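Workbench Tips: Mats, Small Parts and Keeping the Top Clear

By Yakubu Iyamu

A bench mat does two jobs. It saves the tabletop from scratches, and it gives small parts a plain background so you can find them. Most people buy one for the first reason and end up keeping it for the second.

Picking a color

Yellow is my first choice for small work. Black screws, dark connectors and teal or blue plastic all stand out on it. Gray mats look smart in the store but swallow anything made of steel. Green is fine for paper and fabric. Avoid patterns of any kind, including printed grids, if you often work with parts smaller than a fingernail.

Picking a size

Measure the table before you order. The mat should cover most of the top but leave a strip of bare table along the back and sides. That strip is where tape, tools and anything you aren't using right now should live. If the mat runs all the way to the edge, it will curl over and catch your sleeve.

My own mat came from Prastska and has been on the same table since April. It was sold rolled up. Lay a new mat face down with books on the corners for a day or two and it will flatten out. Don't use a hair dryer on it. I tried that on a cheaper one and it has a wave in it to this day.

Cleaning

Wipe with a damp cloth and one drop of dish soap, then dry with a towel. Tape residue comes off with a little cooking oil on a paper towel, followed by soap. Nail polish remover will take the surface off some mats, so test a corner or leave it alone. For pencil marks, a white eraser is enough.

Lift the mat once a month and clean under it. Grit works its way in from the sides and will scratch a painted or coated top just as well as a screwdriver.

Working with small parts

Bring one part to the middle at a time. Keep the rest in a lidded tin. If you have to push two things together, do it low over the mat, so a dropped piece lands a short way down and doesn't bounce off the table.

For plugs and blocks with rows of holes, set the block flat and look at the holes from directly overhead before you push anything in. Forcing a part in at a slant bends it — and a bent one is seldom worth straightening.

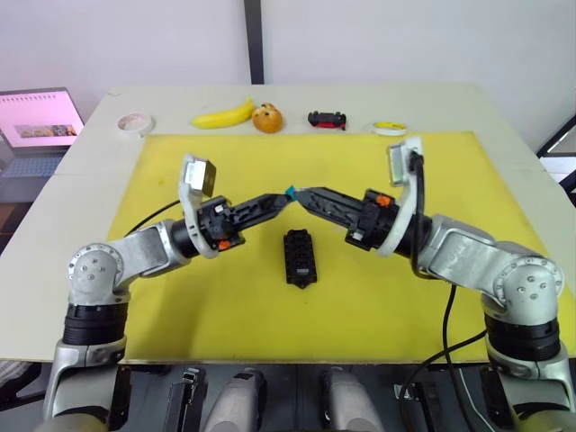

Yellow mat with the white border left bare, and a roll of tape at each end of the back row.

Tape at both ends saves reaching across the work. Keep the plain white roll on one side and the colored one on the other, and put each back in the same spot. Stand other loose things in the same row if they must be on the table at all. Snacks are better in the kitchen, though I don't always follow that one.

A laptop with the instructions open should go on a side surface, off the mat. Route cables toward the outside edges where you can. If one has to cross the mat, check where it lies before you slide anything.

Storage

When the mat is not in use, roll it with the working side out and tie it loosely with a strip of cloth. Rubber bands leave dents. Never fold it.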